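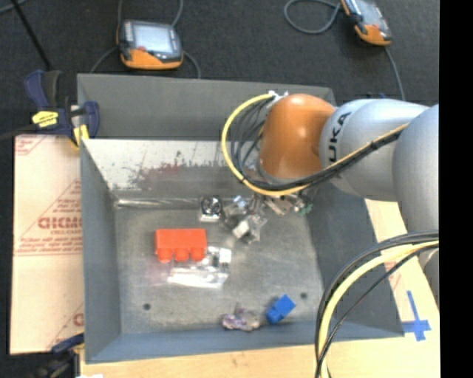 2 March 2026

Sorting day again. I started on the gray bin, the one with the scuffed back wall. A big red toy brick, a small blue one, and the rest mostly little parts in clear packets. Jhonatan wants the bricks kept apart from the packets, so I set out 4 trays and wrote the labels before lunch. The one marked Brindham still needs a lid.

Maria called at noon about the rent. Paid it, 605. Soup for supper, then read until ten. Must buy tape and more labels tomorrow.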